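Damalik open day, speaker notes, October

Start at 2 pm. Wait for the back rows to sit down.
Say who we are: Damalik builds the simulated rooms, Serkus writes the arm control.
Next slides: two views from the simulator.
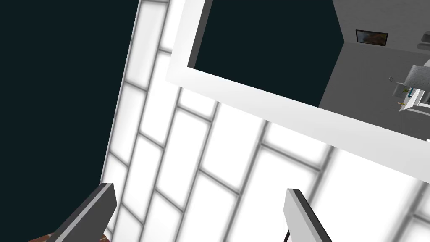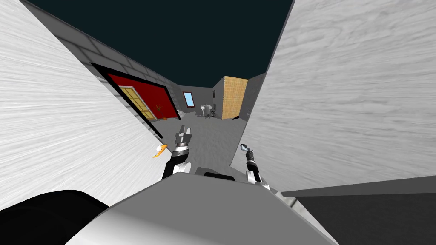 Visitors can try the Sirevura station after the talk, 4 at a time. Headset on, sit down first.
Mention the room library: 221 layouts, almost 9 months of work.
Ingvarsson asked about kitchens last time. Answer is yes, by spring.
Leave ten minutes for questions. Tea is in the side hall.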